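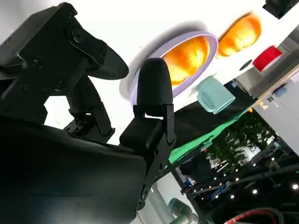

Odico Two-Finger Gripper for Table and Kitchen Chores

Product page – updated July 30, 2019

Overview

The Odico is an electric gripper with two fingers, made for small robot arms which work near dishes, cloths and food. It is sold by Vumham, together with the mounting plate and the wrist camera holder. Many customers write to us with the same question before they order: can a machine with this gripper do the housework already? We try to answer it on this page, next to the technical data, so that you do not buy the wrong thing.

The short answer is that it can do some chores slowly, if the table is prepared and a person is near. It can not take care of a kitchen alone. We sell grippers and we would be glad to say something better, but then we would receive the gripper back after two weeks.

What is in the box

1 Odico gripper, black housing, with finger linkage mounted
2 black finger pads with rounded tip
2 black finger pads, flat type
1 mounting plate for the arm flange
1 wrist camera holder (camera not included)
1 power and signal cable
1 set of screws with hex key
1 printed manual in English

Finger pads

Two pad shapes can be used on the same gripper, also mixed, one on each finger. The rounded tip is good for reaching beside an object which stands close to another one, for example a piece of food at the inner wall of a dish. The flat pad gives more contact and is the better choice for cups, boxes and folded cloth. Our test bench uses the mixed set for most table work, with the rounded tip on one side and the flat paddle on the other.

The pads are wearing parts. When the surface becomes shiny, the grip on smooth objects goes down, and you should change them. Clean them with warm water and a little dish soap. Please do not use alcohol, it makes the surface hard after some time.

What it can do today

Clearing a table. This is the chore where we have the most experience. The arm looks at the table with the wrist camera, goes to one object, closes the fingers and puts the object somewhere else. A lavender dish or a mint cup on a white table is easy to find, because the color is so different from the background. With a white plate on the same table it takes more tries.

In July we made a longer test in our workshop. The arm made 1,621 pick attempts on small table objects, with different light and different positions. We changed the pads 12 times during this period, more often than a normal user would do it, because we wanted to compare the two shapes. The failed attempts were mostly of one kind: the fingers closed a little too high, and the object turned away under the pads. After this we changed the default approach height in the software. If you have an older version, please download the new one.

Moving pieces of food or play food. Lumpy objects are not so bad as people think. The uneven shape gives the pads something to hold. A glossy surface is the real difficulty, for two reasons. It is slippery, and the reflection of a ceiling spotlight can confuse the camera about where the edge is. If the lamps above your table can be dimmed or turned a little, do it before you start to change parameters in the software.

Taking things out of a dish with a rim. This works when there is space for both fingers. The rim must be measured or shown to the software first. In other case the finger comes down on the rim and the gripper stops with a force warning. It does not break the dish, but someone must press Continue.

Picking up a cloth. Yes, from a flat table or from an edge where the cloth hangs down. Folding it nicely – no. Rosalinda Tan from our application team has a folding program which works with one size of kitchen towel, and you can ask her for it, but she does not promise anything for your towels.

What it can not do yet

Washing dishes. The gripper is protected against splashes only, and the linkage is open on the inner side. Do not put it in the sink.

Working on a full table. When objects touch each other, the machine often takes two together or pushes one of them away. A person solves this with the other hand without thinking. With a single arm you need to give more space between the objects, and with two arms you need much programming.

Working near the table edge. A cup which stands directly at the edge is a risk. A small push from the wrong side is enough and it is on the floor. In the settings there is a safety border where the arm does not push sideways. We recommend to leave it on, even if the arm then refuses some objects which look easy to you.

Plants. Two customers asked about this. Small leaves are too soft and too many, and the camera does not see which one is in front. Please water your plants yourself.

Shop floor or home?

The Pangilinan bakery supply company uses the gripper for sorting sample dishes before packing. There the job is repeated the whole day with the same dishes in the same place, and it runs well with one operator for several stations. The home is harder. In a home the table is another one every morning, somebody has moved the chair, and the cup is one that the software has never met. We believe that the shop floor will have useful chore machines some years earlier than the kitchen, and we advise customers to begin there if they have the choice.

Research and school users buy this gripper also for practice at home-like tables. For this purpose it is a good choice, because the parts are easy to open and every screw can be reached without removing the housing.

Technical data

Type: electric, parallel linkage, two fingers
Maximum opening: 70 mm
Finger pads: rounded or flat, exchangeable
Color: black, matte
Protection: splashes only, not for washing
Mounting: plate with standard hole pattern, side cable exit
Software: Odico Control, included

Mounting advice

1. Fix the plate to the arm flange before you connect the gripper. The screws go in from the front.
2. Lead the cable along the arm and leave a loop at the wrist. A cable which is too tight will stop the last joint.
3. Mount the camera holder so that both finger tips are visible in the picture. It does not matter if the picture is tilted, the calibration corrects this.
4. Run the calibration with an empty table first, then with one object.
5. If a second arm works at the same table, enter its position in the software before the first movement.

Compatible products

Tiden wrist camera – fits the holder without adapter
Tiden table clamp – for arms without own base
Vumham pad set, rounded
Vumham pad set, flat

Other cameras can be used if the weight is not more than the Tiden model. Please send us the drawing if you are not sure.

Questions from customers

Does the gripper feel how strong it holds?
It measures the motor current, and from this the software estimates the force. For cups and dishes this is enough. For a ripe tomato it is not.

Can my children use it?
Only together with an adult. The fingers close slowly in the default mode, but the linkage has places where a small finger can be pinched.

Will there be a version with three fingers?
We are working on it, but there is no date. The pads will stay the same, so the sets that you buy now can be used later.

How to order

Write to the Vumham sales office with your arm model and a few sentences about the chore you have in mind. A photo of the table helps us very much. If we think that the gripper is not suitable for it, we will tell you this before the invoice. Pads and cables are sent from stock, and complete grippers are tested one by one before they leave the workshop.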